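Chapter 3
Buying a Simulator Kit: What You Get, What You Pay For

Before you start

Have the Flamano trial installed. Chapter 2 covers the install. If the license check fails, restart the program once and try again, that fixes most of it.

Key terms for this chapter: scene pack, wrist view, lens model, randomized texture, seat, reset.

3.1 Why a kit at all

A small shop wants to automate a picking job. Arm is on order, delivery is months out. Meantime someone has to work out where the camera goes, what the gripper blocks, how much clutter the software can stand. You can wait. Or you can rent or buy a simulator kit and start now.

A kit is three products sold under one name. The simulator, which does the physics and draws the view. The scene pack, meaning boxes, blocks, surfaces, lighting. And support — the part buyers forget to price. In this chapter we review one kit all the way through, Flamano with the Grirkurlow scene pack, then hold it up against Cocco in section 3.5. Same method works for any of them.

3.2 The wrist view

Start with the wrist view. Vendors like to demo from a nice outside angle, whole arm showing, clean floor. Ask for the wrist. It is what your software will be fed, and it is where cheap kits fall down.

Things to check. Does the lens bend the picture the way a real wide lens does, or did they just paste black corners over a flat image? Look at the sides of any large box. Straight sides near the rim mean no lens model. Then the gripper. It should take up a good chunk of the bottom of the view, becuase on most real arms it does.

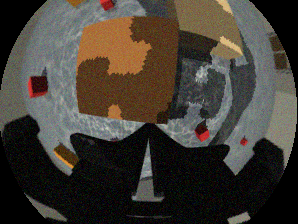

Clutter is the next item. The Grirkurlow pack drops small blocks around one large object and changes the surface patterns between resets. Some of the patterns are ugly and look like nothing in a warehouse. Fine. The idea is that software trained on odd patterns leans less on color and more on shape. Whether it works for your parts is a seperate question, and you test it, see Exercise 3.2.

Small blocks near the fingers matter most. Ones out at the rim are harder to judge for size, so run those cases too.

3.3 What the price covers

Flamano is sold by the seat. The base kit has 46 scenes. The Grirkurlow pack adds 100 more and lets you swap in your own box sizes. Custom objects are extra, and there the bill grows. Merle Kerslake, who ran the trial for this chapter, asked for one custom tote and got a quote for a whole bundle. Asked again, got the single. So ask again.

Prices here were checked December 25, 2020. Check them yourself before you order.

Not covered: training time, a graphics card good enough to run it, and anything to do with the real arm. The Zarham bridge, which sends commands from the simulator to hardware, is a separate license. Read that one slowly.

3.4 Running the trial

Plan on 200 resets per scene. Fewer and you're mostly measuring luck. Log every one — missed grasp, dropped block, gripper in the way, software crash. Keep crashes in their own column. Do not let the vendor pick the scenes.

Write your pass mark down before the first run. Then open the wrist view, load scene 1, and go on to the worksheet.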